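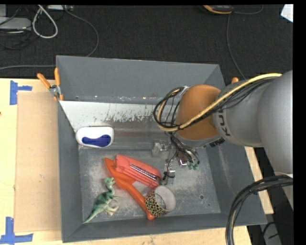 The Hodstead Bus

Nawal Sqalli got to the depot at 4 with her father's accordion and a ticket for Hodstead. The woman at the counter said the bus was running late out of Seddale, on account of water over the road.

"How late?"

"Could be an hour. Could be tomorrow."

Nawal sat down on the bench by the heater. An old man was already there, eating a mandarin. His coat was buttoned wrong.

"Is that a Bouchard?" he said, looking at the case.

"It was my dad's. A man's coming to meet me in Hodstead. He's giving me 2000 for it."

"Mervin Nguyen," said the old man.

"That's him. Do you know him?"

"I taught him to play. Badly - he never would count." He put the peel in his pocket. "Your father played the dance at the Seddale hall, the April the river came up. We couldn't get home, so he kept going until it was light. I was 19."

She hadn't heard that one. She asked what he'd played, and the old man hummed part of a waltz. She knew it. Her father used to whistle it in the shed.

When the bus pulled in, the driver leaned out and called for Hodstead. The old man picked up his bag and went across. Nawal stayed where she was and undid the first catch on the case.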